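Paper Tips for the Election Season

By Puspita Goh

When the vote is coming, my mailbox in Koka is full every day. Flyers, letters from the candidates, the county notice, and all of it goes on the kitchen counter. Last September I threw away my own mail ballot with the grocery ads, and I had to drive to Insaurralde to ask for a new one. Since then I do it like this.

Open the mail standing next to the recycling. Anything with an official seal goes in one folder, and the folder hangs on a hook by the door. Flyers I keep only until I have read both sides, then out.

Write the deadlines on the calendar the same evening. For our primary the last day to register is Fri 10 July, and I wrote it in red, with a second note 4 days before.

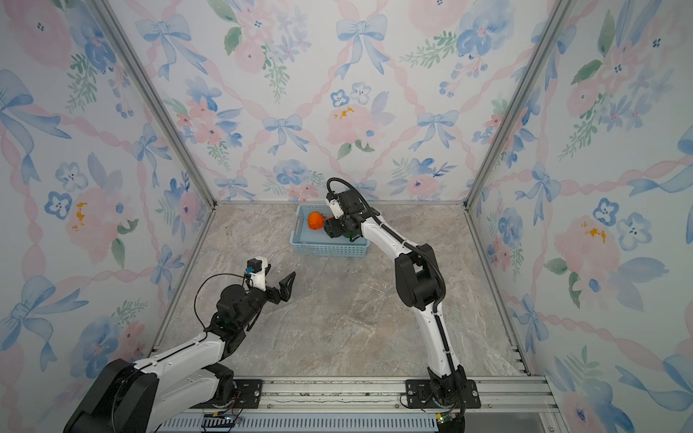 Sign the ballot envelope with a normal pen and let the ink dry before you close it. A gel pen can smear, and then the signature is difficult to compare. Do it on a clean table, after the dishes, because a wet ring from a glass goes through the paper very fast.

For yard signs, push the wire legs in after rain, when the ground is soft. If the soil is hard, make the holes first with a long screwdriver. Mr. Omura on my street puts tape over the top edge of the sign – the water stays out and the cardboard does not swell.

Glue from a bumper sticker comes off with cooking oil. Leave it ten minutes, scrape with an old plastic card, wash with dish soap. Try a small corner first if the paint is old.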